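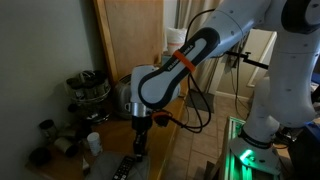
King-fai Mok asks whether the raw-water impeller needs changing if the boat sat all winter. Yes. The vanes take a set.

1. Close the seacock.
2. Remove the pump cover screws and pull the impeller straight out.
3. Count the vanes. Any missing piece is in the hose or heat exchanger.
4. Coat the new impeller with Kemix grease and turn it in.
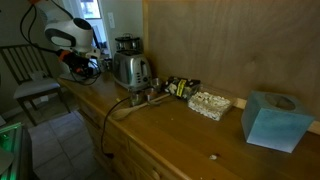
Wooden countertop with drawers below.

5. Fit a new gasket, open the seacock, run at 800 rpm and check for water at the exhaust.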